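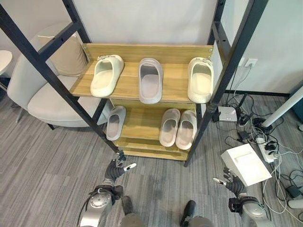 *A shoe rack with slide slippers on two shelves.*

The **shoe rack** is a low piece of furniture on which footwear is kept in pairs, at least in theory. The household form, common in Staltley, joins wooden shelves to a black metal frame.

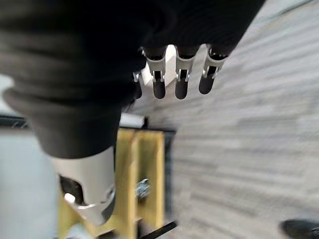 *Upright pale-yellow boards, out of focus.*

Gaetano Gentile's *Guerra* rack of 16 pairs was praised for its capacity by people who owned five. 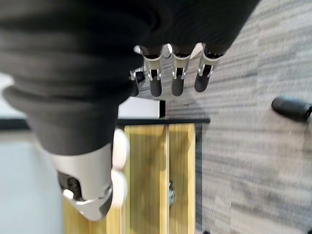

Slides are the usual tenants, having no laces and few demands. They are stored toe out or heel out — both schools regard the other as careless.

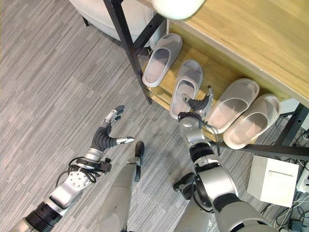
The lowest board is traditionally reserved for boots and seldom sees any before October.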